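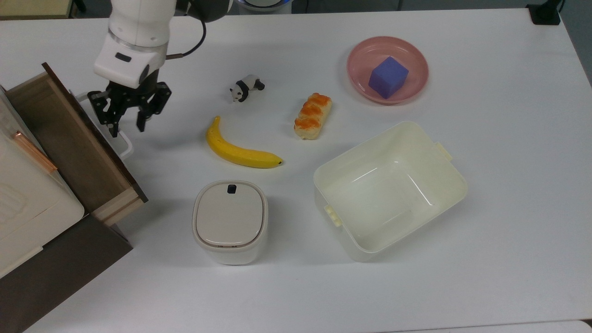 Ticket 399 - eval scores for drawer task don't match training side
Project: Bresa
Status: open, waiting on Zamudio rerun
Priority: high (draft goes out in September)

Summary
Policy scores fine on the put-in-drawer task when we replay against held-out demos, drops badly on the real table. 100 rollouts done. 44 full successes. Offline numbers said we should be well above that. Need to know if it's the method or the rig before anything goes in the results table.

Setup
Single arm, two-finger gripper, white table, drawer unit on the left with the copper-coloured bar handle. Clutter set as per the Prullen list: toy banana, bread roll, panda, pink plate with the purple foam cube, white container, small lidded bin. Drawer already open at start. Instruction names one object, arm has to pick it and put it in the drawer. Nothing else gets moved.

Steps to reproduce
Load the Bresa checkpoint, the one without the history frames.
Reset the table to the layout card.
Run with the default prompt file.
Watch the wrist once it's over near the drawer.

What goes wrong
Picks are mostly ok. Trouble is the release. Arm comes across to the drawer side, stops short, opens over the table just right of the drawer. Object lands on the table or on the drawer's edge. Then the policy carries on as if it's done and goes home. Banana worst, bread roll next. Panda nearly always fine, no idea why yet.

Log

09:20 Checked camera calibration. Fine. Redid it anyway, no change.

09:55 Swapped the gripper pads. No change. Wasn't expecting one.

10:40 Compared drawer position against the training demos. Demos from the Iketley table have the drawer pulled out further and the unit turned less. Ours sits at more of an angle. Could be the whole thing. Parked it because the method is supposed to cope with this, that's the claim in the paper.

11:30 Ran a short batch with the unit squared up to the table edge. Better. Releases go in the drawer. Not counting these, layout isn't the agreed one.

12:15 Put the unit back. Problem back straight away, same spot.

13:50 Looked at predicted end poses. They cluster where the Iketley drawer would be. So the policy has learnt a place on the table more than it has learnt the drawer. Explains the good offline score too, held-out demos come from the same table. Should of split by table from the start.

14:30 Tried the checkpoint with history frames. Releases a bit closer, but it dithers over the drawer and 2 runs timed out. Not a fix.

15:10 Turned on the crop augmentation that was left off in the config (it's in the method section as on!!). Needs a retrain. Queued on Zamudio.

15:25 Scorer was also passing runs where the object touches the drawer front but isn't in it. Changed the rule: inside and gripper clear, otherwise fail. The 44 was marked by hand from video so it stands.

Workaround for now
None for the reported numbers. For demos to visitors, square the drawer unit up and leave the banana out of the prompts.

To do
Resplit the demos by table, redo the offline score.
Rerun the full set when the Zamudio job finishes. Same layout card, same prompt order.
Add a row with the drawer unit at several angles. Reviewers will ask.
Fix the method section if augmentation really was off for the old checkpoint. Config says off, run notes say on, checking teh job output.
Don't tune anything on the test layout in the meantime pls.

16:40 Job started. Leaving the ticket open.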